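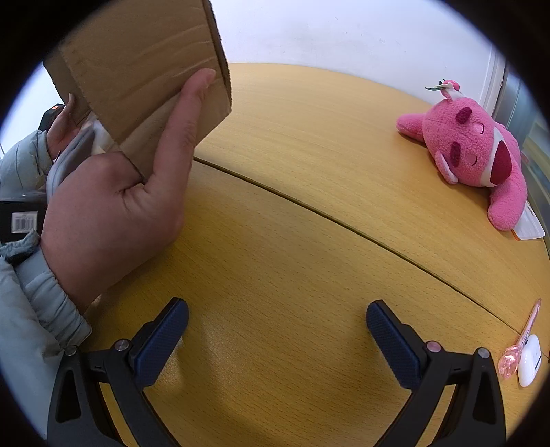

The fault with the left finger came back on Sep 7, 2022, after I had told everyone it was fixed. Wim had asked for flat things and soft things, so we were working with a sheet of corrugated cardboard and a pink plush bear. The bear gave no trouble at all. With the cardboard, the left finger would close, hold for a second or two and then let go, while the readout still said the grip was shut.

I had blamed the pads. They are dark blue with a diamond pattern, and the old ones had gone shiny, so I put new ones on and it behaved for an afternoon. That was enough for me to write "sorted" in the log, and Isla Chisholm signed it off on my word. I shouldn't have asked her to.

The cause was a screw in the linkage. It had backed out by less than a turn, which you can't see and can hardly feel. On anything thick the finger never gets far enough round for it to matter. On something thin the fingers close nearly all the way and the slack comes up as slip. The position sensor sits on the motor side of the joint, so it reports what the motor has done and knows nothing about the finger.

Wim Mertens went back through the saved runs and found 69 where the log said "held" and the thing had been dropped. Those are all marked bad now. He was decent about it.

The part that bothers me more is the safety stop. It reads the same sensor. If someone had a fingertip in there and the joint was loose, the stop would be working from a wrong number. Nobody was hurt, and the force is low, but I had signed a sheet saying the stop was independent and it isn't.

What we've changed: thread lock on every linkage screw, a paint mark across each head so movement shows, and a check with a driver every 2000 cycles. Effie Haldane is adding a second switch on the finger itself. Until it's fitted, hands stay clear of the pads with the power on, and that includes me.

The other gripper had 3 loose screws when I checked it. I'll put up the torque settings in October if they hold.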